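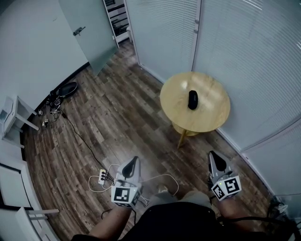
Two hand-held grippers. Each one has a white cube with black-and-white square markers on it.

When a Robot Loses Track of Its Hands

Robots can learn by copying people. At the Pelladley workshop, a person holds a gripper in each hand and does a job, such as picking up a cup. A computer records how the grippers move. Later, a robot arm tries to make the same moves.

How does the computer know where a gripper is? It looks for the markers. Each marker has its own pattern, a bit like a name tag. Cameras find the pattern, and the computer works out where the gripper is and which way it is turned.

What went wrong?

Last October, the team recorded 555 practice runs for a robot arm called Binditz. When Binditz tried the job, it reached for the cup and then jerked 160 millimeters to the left. The cup fell off the table.

Binditz has a safety rule built in. If the arm bumps into something it did not expect, it must stop. It stopped, and a person pressed the red button to turn off the motors.

Finding the fault

The team looked back through the recordings. In 217 of them, a marker had been hidden for a moment -- behind a sleeve, or turned away from the cameras. The computer did not know where the gripper was, so it guessed. Some of the guesses were bad. Binditz had learned the bad guesses along with the good moves.

Fixing it

The team threw out the 217 bad runs and recorded 300 new ones. They also changed the program, called Vement. Now it beeps when it can't see a marker, and that run is not saved.

People still stay behind the yellow line when Binditz is moving. A fixed robot can still make a mistake.

Words to know

Gripper: a tool that opens and closes to hold things.
Marker: a printed pattern that a computer can find easily.
Fault: something in a machine or program that is not working as it should.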